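Obituary index notebook, county papers
2024-01-21

Back on the death notices, and what a good stretch of work it was! 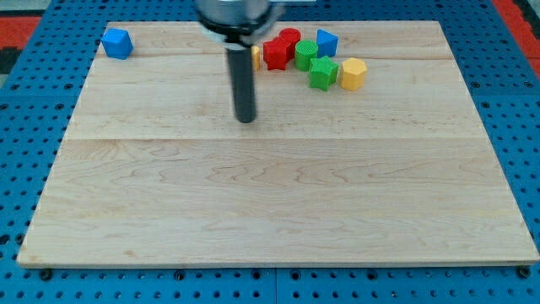
Picked up at the Ravton reels where Nga left off. The old card index stops short of the last boxes, so everything from here is new entry. We now have 2636 notices keyed in, and 622 of those have a burial place that matches the cemetery transcript on the first try. I had guessed far fewer. Ruan, you were right about spelling out "Cem." and "Cmty." before matching, I take back my grumbling.

Best find of the day: the Nel family. We had three separate notices under three spellings (Nel, Nell, and one Neel that I think is plain typesetter's error) and I had them down as three people. Same woman! One is the short notice with the funeral time, one is the full obituary a few days later, and the third is the card of thanks from the children, which somebody had filed as a death. The list of pallbearers is what tied them together, same six men in the same order in two of them. I was so pleased I called Karim, who was in the middle of lunch and very patient.

So, a change to how we enter things. Notice, obituary and card of thanks each get their own record, but they share a person number. Do NOT merge the text. The short notices often give the visitation hours and the long ones drop them, and people write in asking for exactly that.

Clikis is behaving much better after Bongani's fix. The reading of dates is nearly clean, apart from "inst." and "ult.", which it still takes for surnames. (We have a Mr. Ult. He is buried twice.) Presis export still chokes on the õ in Nga's last name in the "entered by" column, so for now put initials there, and I'll ask Thulani whether it's a setting or something deeper.

Things I noticed while keying:

"Survived by" lists are gold for married names. One notice gave me daughters' married names for a family we lost track of completely after they sold the farm.

Church names change mid-run. If the paper says the church in town and the transcript says the one out on the county road, check the September anniversary booklet before calling it a mismatch. The congregation moved, and took the name along.

Ages: enter as printed, even when the birth date disagrees. Put the sum in the remarks.

"Interment private" is not the same as "no burial given." I've been lazy on this and will go back through my own batch.

Still open: the reel with the water stain. Almost a third of the page is gone on some days, but the funeral home ads along the bottom survive, and they sometimes repeat the service times. Worth trying! Thulani thinks the other weekly carried the same notices word for word, so that may fill the rest.

Next session: finish the stained reel, redo the Nell cross-references, and find out who typed "see other drawer" on the Botha card. Ruan says no relation, but he wants a copy anyway.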